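Home | Posts | Robots | About

Teaching Two Arms to Tidy a Desk
July, by the Trollham bench blogger

I've been neck deep in demonstrations again and I am having the best time! The plan for Bramitz (my name for the two-armed setup) is 1000 clean episodes of ordinary desk chores, and as of this morning I have 121 in the folder. A long way to go, but the arms are already so much fun to drive.

The chore I keep coming back to is the laptop and its sleeve. It sounds easy until you try it with grippers, because the laptop is stiff and the sleeve is soft, and each arm has to care about a different one.

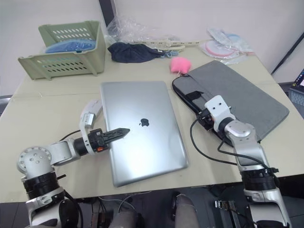 Left gripper at the laptop, right gripper on the sleeve.

I try to vary everything: the angle of the sleeve, which arm moves first, how much clutter sits along the back. My first batch, over at the Cirton workshop, was 88 episodes with the sleeve in almost exactly the same spot, and the policy I trained on them got lost as soon as I turned it a little. Lesson learned (I kept them anyway).

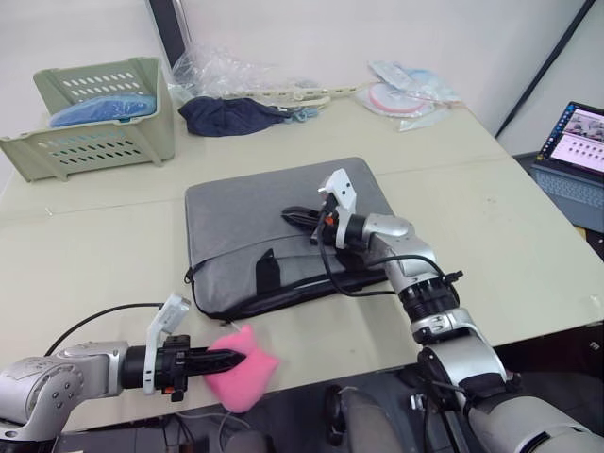 Wiping jobs are going into the mix too, and I label those separately so I can train with and without them. Fumbles stay in if I recover from them, and if I don't, the episode goes in a reject folder. I'm also rewriting Caputo, my little labeling script, so it stops asking me for the task name every single time. More once I hit the halfway mark!

Contact | Copyright Trollham bench blog | Back to top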